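Enov Simulation Cell — Grasp Checklist, Station 6
Reviewer: Emmanuel Mrema

1. Fingers on either side of the bowl wall — OK.
2. Bowl empty before the grasp — OK.
3. Grip force limit set in the task file — OK. Comment: limit copied from Station 2.
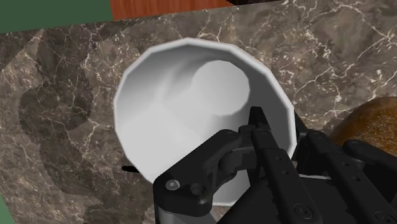
Who may change the force limit during a run?
Only the reviewer on duty, and the run must be stopped first.

4. Stop command tested — OPEN. Comment: repeat Thursday, before the first run.
5. Log signed — OK.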